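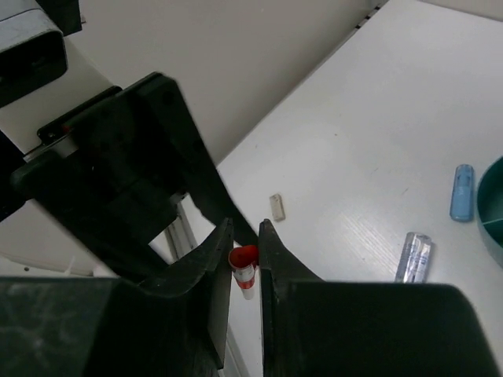
Fingertips on either side of a red-capped tube, with other small items on the tabletop.

Workcell budgeting

Workcell budgeting is the planning of what a robot station will cost to buy, set up and keep running. It covers the arms themselves, but also the table, the rails, the grippers, the cabling, the spare parts and the hours of the people who put it all together. The subject comes up most often in small labs and workshops, where one purchase may have to last for years, and it is a surprisingly lively one: a well-planned budget can turn a modest grant into a station that is busy every day!

Origins

Most of the habits in small-lab budgeting were borrowed from machine shops, which have long kept separate lines for the machine, its tooling and its upkeep. Pankaj Goel's handbook for the Clernudley workshops carried the same split over to tabletop arms and added a fourth line for "things to pick up." That last line covers the small goods a gripper practices on, such as tubes, markers and bowls. They are cheap, they get lost, and a station can't do a thing without them.

Main cost groups

Arms and controllers usually take the largest share. Buyers choose between one arm and two early on, as the choice sets the table size, the power supply and the number of cameras. A second arm seldom doubles the total, because the frame and the computer are shared.

Framing and work surface come next. Aluminum extrusion is a favorite (deservedly so) because it can be cut, bolted, taken apart and used again on the next station. Surfaces deserve more thought than they tend to get. A pale tabletop makes dark parts easy to find on camera, but a shiny one throws glare back from the ceiling lights, so planners often ask for a sample panel before they order.

Grippers are budgeted as wearing parts. Fingertips pick up scuffs and small nicks along their edges, and the Kombo planning sheet, written by Adhiambo Athumani, lists them with the consumables. Her sheet sets a fingertip check every 1000 grasps and allows for one spare pair per arm from the first day.
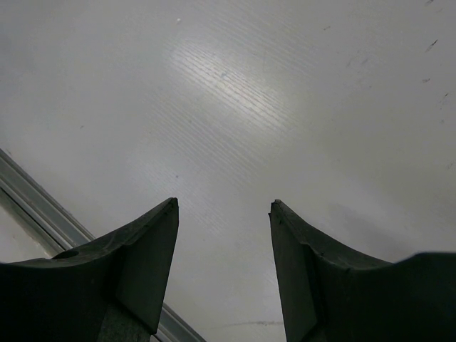 Cables, connectors and hidden costs

Cabling is the classic forgotten line. Erasto Odera reviewed the purchase plans of the Trekine training rooms and found cable and connectors left out of 70 of the 200 plans he read. Moving arms need slack, and slack has to be measured at full reach and then held clear of the work. Clips, ties and brackets cost little, though waiting a week for them in the middle of a build is no fun at all. Shipping, floor space and training hours are the other usual surprises.

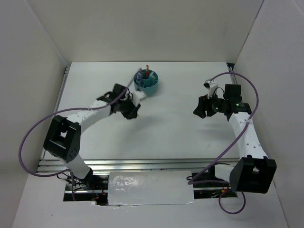 Two-arm stations are where careful planning really pays off. Nandi Motaung's method, used at Kovham, starts with a drawing of both arms at full stretch and prices everything those two reaches touch. Cable length is read straight off the drawing: a wide loop around one arm and a high arc over the other, as with the purple cables here, use far more than the straight distance from base to gripper. White walls on both sides and at the back go on the framing line, and a divided pot for markers goes with the things to pick up. Motaung also prices each arm's wrist and gripper as a separate unit, so that a lab can buy one arm in November and add its partner when the next money comes in.

Phased buying

Phased buying spreads a station over two or more budget years. The frame, table and power supply are bought at their final size, and the arms follow. Waqas Tanoli recommends holding 100 hours of staff time in reserve for the second phase, to be spent on mounting, calibration and rewriting the old programs for two arms.

See also

Gripper wear
Aluminum extrusion framing
Cable management
Spare parts planning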